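In praise of the big plain bag

All right, I'm going to stick up for the big, plain, floppy cloth bag, the sort with one long strap and no clever ideas. I've owned the other kind! I had a Mirkberg rucksack for 6 years, with 18 pockets (yes, I did go through them all one wet evening in August), and I spent a good part of those years patting myself down on station platforms looking for my keys.

The trouble with pockets is that you have to remember what you decided. A sensible person puts the keys in the key pocket and leaves them there. I'd put them in the key pocket on the way out, in the side bit on the way home, and then one day in that flat sleeve at the back which I think was meant for a passport. My friend Bindu Bangera says this is a fault in me and the bag was fine. She may be right, but I'm the one who has to carry it.

With a plain bag there's one place to look. You stick your arm in, you have a rummage, you find the thing. Yes, your apple gets bruised and there's always a bit of grit at the bottom, but you turn the whole lot upside down over the sink now and then and it's done. Try that with a rucksack full of zips.

And they go flat, which I'd put above everything else. A stiff bag takes up the same room empty as it does full, so it ends up living on a chair, and then you've lost a chair. A cloth one you just drop on the table and it lies down.
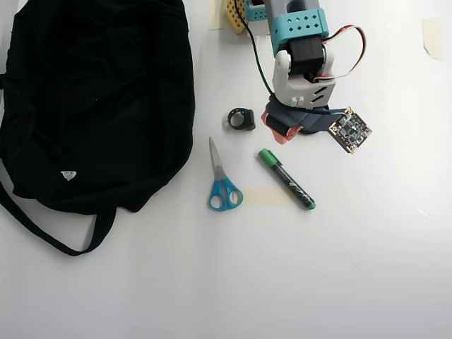
I'll give you the strap, mind. Long straps are a nuisance. They catch on door handles, they dangle off tables, and Roman Sobczak once went halfway down the stairs at work with mine round his foot. You can tie a knot in it, which looks awful and works well enough. I still wouldn't swap it for a short one, as I like to wear it across me with both hands free for the shopping.

As for colour, get black. Laimutė swears by pale canvas and hers is lovely, but she also washes it every week and I'm never going to do that.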